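Home Trips Mills & Makers Recipes About me

Filed under: Days Out

A paper mill open day in Dulten

Posted 06/05/2021

I have wanted to see inside the Teltirach paper mill ever since I bought one of their sketchbooks in Salem and used it up in a single vacation. They open to visitors twice a year, and this time I finally got my act together and booked. It's a long drive out to Dulten, but the last stretch along the river is lovely and there's a decent bakery right where you turn off.

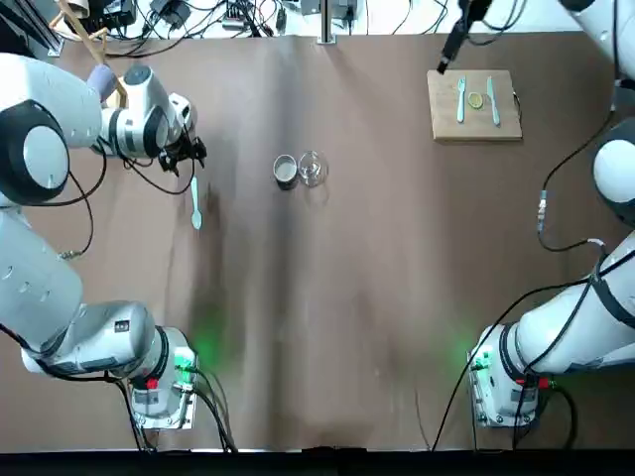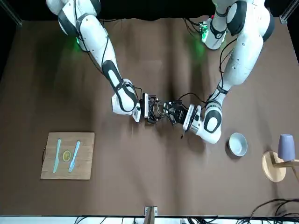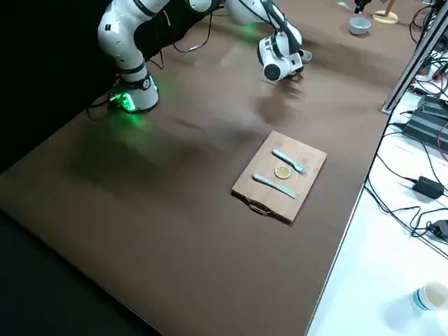
Arms over the brown tabletop.

We were 15 in our group, and our guide was Rania Ouazzani, who runs the finishing room and talks at a terrific speed (I loved her). She started us outside at the wood yard, then took us in past the pulper, which is basically a giant blender and sounds like one too. You get earplugs at the door. Use them! I took mine out for a second to hear a question and my ears rang all the way through lunch.

The pulp itself looks like oatmeal and smells a bit like wet cardboard and a bit like a swimming pool. We all got to stick a hand in a bucket of it. From there it goes out onto a long moving wire screen, the water drains away underneath, and by the far end there's a sheet. I stood there way too long watching that part and had to jog to catch up with everybody else.

The dryers were my favorite. Big steam-heated cylinders, one after another, with the paper winding over and under them. It was 80 degrees on the walkway and I was wearing a sweater – learn from me. Rania told us the machine came secondhand from a mill in Stultport that closed down, and that it took a whole winter to put back together because the drawings had gotten mixed up on the way. She still has one leftover bracket on her desk and says she'd rather not know where it goes.

After the tour there was a hand papermaking table in the old stable. You dip a mold and deckle into the vat, lift it level, give it a little shake and flip it onto felt. My first sheet had a hole in it I could have put my thumb through. The second was thick on one side and thin on the other, but I brought it home anyway and it's drying under a stack of cookbooks right now.

Lunch was soup and rolls for $2, eaten on the loading dock in the sun. The shop sells seconds by the pound, and I came away with a big bag of cream offcuts and some heavy brown wrapping paper – I have no plan for the wrapping paper at all.

A few practical things if you want to go. Wear closed shoes, they do check. The tour lasts 2 hours and there's hardly anywhere to sit down, plus a lot of metal stairs. Parking is in the field behind the mill and it gets muddy by the gate. The next open day is in November and the hand papermaking spots go first, so book those when you book the tour. I'm going back with my sister, who does bookbinding and is already mad that I went without her.

Recent posts
Two days in Stultport with no umbrella
The button museum, finally
Rye rolls like the ones at the mill
What I keep in my sketching bag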